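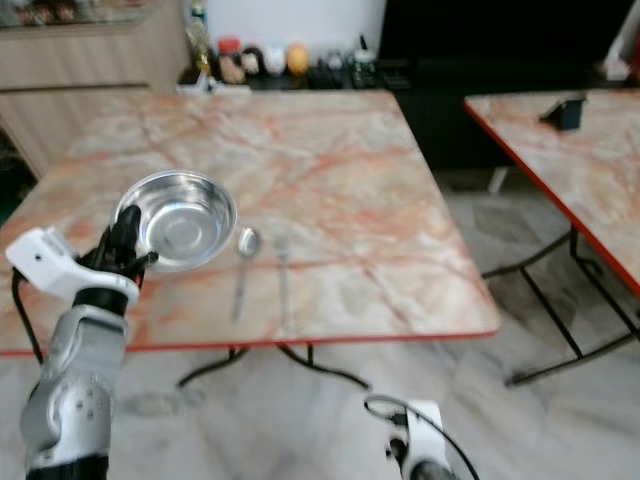 Lists > Grorulham > Shared practice
Filed under: table tasks, house rules
November, posted by Eugénie Lebrun

Hi all,

Najwa Chamoun wrote:
> Do we really need a written rule for how the hand takes a bowl? Ours says
> "grasp securely" and the operators all read it differently.

Yes please, write it down! We had the same mush at Gostis until we went through 324 episodes and found people pinching, scooping, pushing, you name it. What we use now (steal it):

- Bowls get taken at the rim, fingers curled over the edge. A shallow steel one slides if you poke at it.
- Spoon and fork lie side by side, handles toward the robot, before anyone hits record.
- The other hand stays low until it's needed.
- Check the wrist cables for snags at the start of every run, not just the first one of the morning.

One gripe: cutlery on a marble-patterned top is hard to see, the fork especially. I'd like a line about contrast in the next draft, but the Wongsuwan folks want to keep the tabletops as they are. Thoughts?

I can send our 2-page sheet if you want it.

Eugénie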